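Plallton (robot kit)

Plallton is a two-armed tabletop robot kit sold by Zulov, a small hardware firm, and intended for teaching and research on the handling of cloth. It is best known for folding laundry, a job it does slowly and with great seriousness. The kit ships as two arms, a stand, a head camera, a pair of wrist cameras and 108 screws, of which the manual accounts for most.

History

The design began as a bench project called Muris, which had one arm and could pick up a sock. Zulov's founders concluded that a second arm would double the usefulness of the machine. Early buyers reported that it mainly doubled the wiring. The two-armed version was renamed Plallton and went on sale in June at a price of 4000 dollars, with the stand listed as an option for the first few weeks and quietly made part of the kit after that.

Design

Each arm ends in a gripper with two long, tapered fingers. The fingers are dark, smooth and narrow at the tip, the better to get under a hem. They open and close on a single motor, and can be swapped without taking the wrist apart, a feature the company added in the second production run after a good deal of mail on the subject.
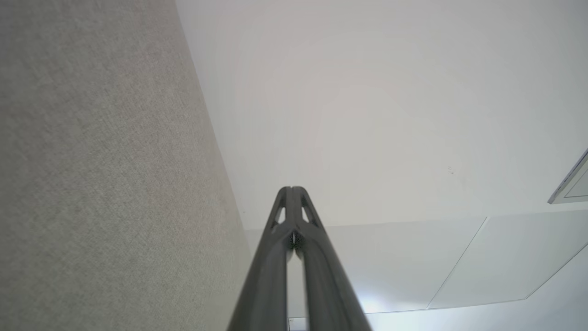 The wrist cameras are fixed to the arms and go wherever the grippers go. Before each session the owner is asked to run a calibration routine, in which the arms visit a series of poses that have little to do with laundry. The routine takes 114 seconds. It cannot be skipped, though the software does offer a button marked Skip.

Software

Plallton can be driven by hand or left to run a trained routine. Zulov supplies three of these: towel, shirt and pants. Owners may record their own, and the manual suggests 600 demonstrations for a new type of garment. A user who owns fewer than 600 reasons to fold a jacket may find this a long winter.

Work surface

The manual calls for a flat surface with some grip to it. Glossy tables are discouraged, as cloth tends to slide away from the fingers and the arms will follow it with more loyalty than sense. Padded and upholstered surfaces are supported from the second production run onward.

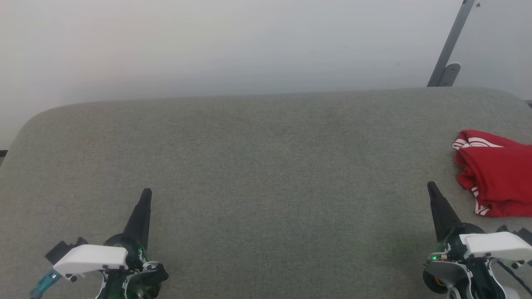

Thin, slippery fabric remains the weak point of the shirt routine. Heavier knits give better results, and towels are so well behaved that the company's sales demo uses little else.

Reception

Mitra Amini, reviewing the kit for the hobby newsletter Zawadzka, praised the arms, the documentation of the arms, and the ease of getting spare fingers. She was cooler on the folding. "It folded my sweater in the time it took me to make dinner," she wrote, "and I had made a roast." She nevertheless kept the review unit past its return date, and a later issue carried her notes on pillowcases.

Teachers have been kinder, on the grounds that a robot which fails slowly is easier to learn from. The most common complaint among them concerns the power supply, whose cord is short.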